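Vadgate staff to train on table-clearing arm in simulation first

July 6, 2020

Restaurant group Vadgate will move part of its table clearing to robot arms at two sites, and the dining room staff will be the ones who set up the work. Employees began rehearsing the routines in June on a simulator built by Trakaleck.

Under the plan, servers no longer carry every dish back to the kitchen. They choose the order in which items are picked up, check the arm's attempts and take over when it stops. Each trainee runs up to 1000 simulated pickups before working beside the machine.

"I used to finish a shift with sore wrists," said Oanh Thái, a server. "Now I spend more of it at a screen, and I'm still getting used to that."

Shift lead Khải Vương said hours will stay the same through the trial - pay grades are still under discussion.

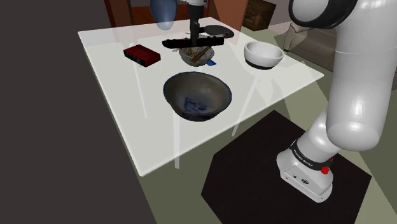

A simulated table with bowls, chopsticks and a robot arm. Image: Trakaleck

Vadgate employs 546 people. Operations manager Hạnh Phan said a decision on other sites will follow the trial.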